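Wolora Bench Cell Guide
Section 4: Two-Arm Handling of Sheet Material
December
By Fernanda Bastos, revised by Dougal Lennox

Print this section | E-mail this section

4.1 Scope

This section covers setup and safe practice for tasks in which two rail-mounted arms handle one piece of soft or flexible stock. Arm installation is covered in Section 2 and gripper calibration in Section 3. Read both before you start.

CAUTION: A two-arm task has pinch points between the grippers as well as at each joint. Keep hands outside the enclosure whenever either arm is powered.

4.2 Before power-up

1. Check that both base brackets are tight on the rail. Re-torque after every 235 cycles.
2. Route each arm cable around the outside of the shoulder and clip it along the links. Leave enough slack for full wrist travel.
3. Confirm that no cable crosses the shared zone between the arms.
4. Clear the floor of offcuts and tools.
5. Power the left controller, then the right. Wait for the status lights to settle.
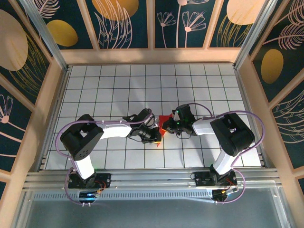
NOTE: The shared zone is the area that both grippers can reach. Only one arm may enter it at full speed. The second arm must enter at reduced speed, and both must stay at reduced speed until the part has been released.

4.3 Handover

1. Bring the holding arm to the handover point and stop it.
2. Approach with the receiving arm, gripper open.
3. Close the receiving gripper and pause for 700 ms.
4. Open the holding gripper and back it straight out - do not rotate the wrist while the part is shared.
5. If the part slips or folds, stop both arms. Do not try to correct by pulling.

4.4 Picking a sheet from the floor

1. Place the sheet flat on the tiles, clear of the walls.
2. Open the gripper fully before descending.
3. Approach a corner or free edge. Avoid the middle of the sheet, where the fingers tend to skid.
4. Check the wrist view for glare. If the edge is washed out, dim the bench light and repeat the approach.

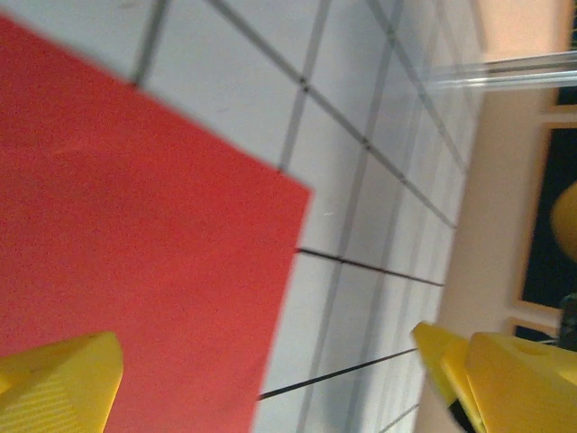
Figure 4-2. Wrist view with gripper open, red sheet on tiled floor.

5. Close on the edge at low force and lift slowly.

CAUTION: Do not reach in to straighten a sheet during a run. Press stop, wait until both arms are still, then open the enclosure.

4.5 Records

Log every stop, including those made by hand. Some 1,039 runs were reviewed for this revision, and the 11 entries with no stop cause were of no use. Send logs to Sun-ja Oh.

Related sections
Section 2: Rail and Bracket Installation
Section 3: Gripper Calibration
Section 5: Stop Functions and Restart
Service Note: Kerr Cable Clips, Replacement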